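Torero Simulator User Guide
Section 4: Checking the Front Camera View Before Loading a Task 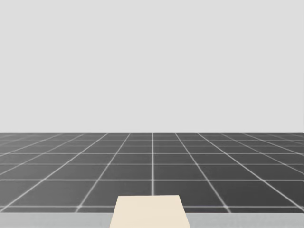 Figure 4-1. Front camera view, base scene, no task loaded.

Complete this section after you install the simulator and before you load a task file. Most planning errors reported by new users come from a camera or floor setting that was wrong before the planner ever started. The check uses the base scene only.

Before you begin

Close any other Torero session on the same computer. Two sessions cannot share port 3563, and the second one will open with a frozen view.

You need the scene package named Zedwood. If it is missing from the scene list, go back to Section 3 and run the package installer again.

4.1 Open the base scene

1. Start the simulator and choose File, then Open Scene.
2. Select Zedwood from the list. Leave the Task field blank.
3. Set the physics state to Paused.
4. In the Views panel, choose Front Camera.
5. Wait for the status line to read Ready. If it has not changed after 60 seconds, close the scene and open it again.

4.2 Compare the view

1. Compare your window with Figure 4-1. The horizon should be level and a little below the middle of the view.
2. Find the white grid line that runs up the middle of the floor. It should meet the top edge of the cream block. If it misses to the left or right, the camera yaw is off. Go to 4.3.
3. Check that the light gray strip runs the full width at the bottom. A strip that slopes means the camera roll is off. Go to 4.3.

Note: Neither arm shows in this view of the base scene. To confirm that both arms loaded, open the Model Tree and look for arm_left and arm_right. Do not move the camera to look for them.

Note: The backdrop is plain by default. Leave it that way for the first run. Custom backdrops are covered in Section 9.

4.3 Correct the camera

1. Open Settings, then Cameras, then Front.
2. Select Reset Pose. This restores the pose stored in the scene package.
3. If the view still does not match, select Edit Pose and set roll and yaw to zero. Leave pitch alone.
4. Select Apply, then Save to Scene.

Caution: Save to Scene overwrites the stored pose and cannot be undone. Copy the scene folder first if other people use the same installation.

4.4 Test the image stream

1. Open the Streams panel and turn on Front Camera.
2. Set the rate to 30 frames per second.
3. Set the physics state to Running.
4. Watch the Dropped counter for 60 seconds. It should stay at zero.
5. If frames are dropped, turn off Soft Lines in the Render tab and repeat the test.

The perception module reads this stream directly. It does not correct for a tilted camera, so finish 4.2 and 4.3 before you rely on any object pose it reports.

When the test passes, set the physics state back to Paused and continue with Section 5, Loading a Task File.

Section revised 15 December 2020, Osian Jarman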